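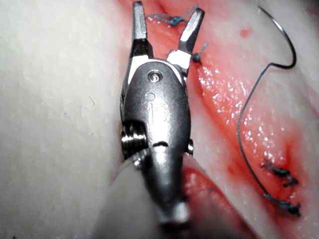 Trurnolau Community Help › Clinical Skills › Suturing and knots

Knots loosening along a practice incision — spacing and short tail

Posted by Despina Radulović

I am preparing written guidance on interrupted sutures for the Mastanden training programme and would be grateful for advice from members with teaching experience. Our learners work on soft tissue pads with a single long incision. Two difficulties recur. The first throw often slackens before the second is laid, and the short tail is frequently pulled back through the pad while the loop is being formed. Learners currently have 25 minutes to close one incision. Please also advise whether the spacing between stitches should be marked on the pad in advance.

3 replies

Kovačević Skills Library

The short tail should be settled before any loop is attempted. Draw the thread through until only a modest length remains on the far side, then leave it alone. 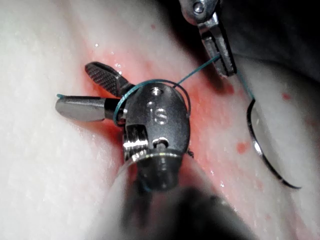
Most lost tails can be traced to the size of the loop. A learner who forms a very large loop must take up a great deal of slack, and the tail moves with it. The teal thread here passes round the wrist of the instrument as well as the base of the jaws, with the short end just above the tip of the lower jaw and the long strand running up towards the second instrument. At this stage the learner should check where the short end lies before pulling on anything. The long strand should be kept under light, steady tension until the throw is flat.

For the slackening, we teach a double first throw, followed by single throws in alternating directions. Pull along the line of the knot and keep the hands low — lifting the knot away from the pad tends to open it.

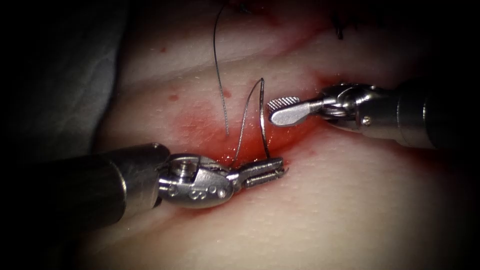 Spacing may be marked for beginners. Marks should be withdrawn once the learner can place an even row without them. We allow 46 minutes for a full incision at the introductory level.

Flynn Tipoki

Agree on the double throw. Wouldn't bother with marks. Cheap thread is half the trouble, in my view.

Tolell Learning Support

Members may wish to have each row reviewed while it is still in progress. An uneven gap is easier to discuss when the next stitch has yet to be tied. 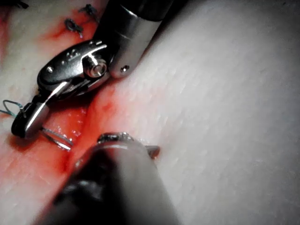 Two tied knots along the incision, with the curved needle lying across it.

Cut ends should be left long enough to grasp, and of similar length throughout the row. Our assessment sheet, revised in June, records knot security and spacing separately.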